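Can a robot do my chores yet? Your questions, my answers

Last updated 28 August 2021

I run the home tech pages here at Brolladley, and my inbox fills up with the same handful of questions every week. So I've put them all on one page! If yours isn't on it, the contact form is at the bottom and I do read everything (slowly).

So can a machine do my housework or not?

Bits of it. A robot vacuum will keep a floor decent if you keep the floor clear, and a dishwasher has been a robot of sorts for decades if you squint. What you can't do yet is buy one machine that walks in, looks at the mess and sorts it out. Arms that pick things up are getting better all the time, but most of the good ones live in labs and factories, and they like their work laid out the same way every day.

Why are factories so far ahead of my living room?

Because a factory gets built to suit the machine. I spent a morning in March at Kasprzak, a small shop that packs door hinges, and watched an arm put the same hinge in the same box for a full hour. It was lovely to watch, honest. The hinges came down a chute facing the same way each time, the boxes were all one size, and there was a fence to keep my elbows out of it. Now think of your own sofa: blankets, cushions, whatever the dog brought in. There's no chute for that.

What's the hardest household job for a robot?

Ask me on a different day and I'll give you a different answer, but I keep coming back to anything made of cloth. A mug has a shape and keeps it. A throw over the arm of a couch has a new shape every time somebody sits down, and the machine has to guess where the edge is, grab one layer and not three, and then lift without dragging half the cushions along. Patterned throw on a patterned sofa? Good luck, even I lose the corner sometimes.

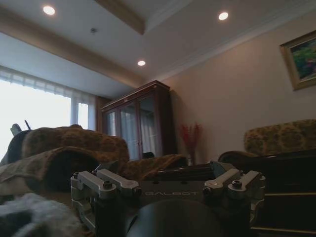
How much should I expect to pay for a robot vacuum that's any good?

You can get a useful one for the price of a decent upright, and the top models with self-emptying bins cost several times that. My advice is to start in the middle. The cheap ones bump around at random and take forever, while the mid-range ones make a map of the rooms and go up and down in rows. Put some money aside for filters and brushes too, they wear out faster than you'd think.

Will it get under the furniture?

Measure first! Take a ruler to the lowest gap under your couch and cabinets, then check it against the height on the box, and leave yourself a bit of room for thick carpet. My old one used to wedge itself under the sideboard and beep for help until I came home.

Can a robot dust?

Flat, empty shelves, maybe, with a good arm and a lot of patience. Glass doors, vases, picture frames with curly bits, no. I wouldn't let one near mine. Dusting means touching fragile stuff very lightly, and a light touch is something robot hands are still working on.

What would count as "good enough" for you?

I got into this with a reader in the comments, and here's where I ended up. Say a machine folds 100 towels and gets 93 right. Sounds great, right? But then I'm the one hunting through the pile for the rest, and I might as well have folded them myself. For a chore I do every day I'd want it to fail so rarely that I stop checking. For something like picking up toys I'm much less fussy.

Are they safe around kids and pets?

Floor robots, mostly yes, though pick up cords and keep an eye on a nervous cat for the first few runs. Anything with an arm is another matter. I'd want a stop button I can reach, slow movements, and someone in the room who knows how it works.

Do you get paid to say nice things?

Nope. Galitz lent me 2 of their floor cleaners for testing and they both went back in the mail. Sustbridge hosts this site and has never asked me to write a word about anything.

Where can I read your test notes?

They're under "Long Reads" in the menu, 34 of them so far, newest at the top. The one on mopping robots gets the most angry letters, so start there if you like an argument.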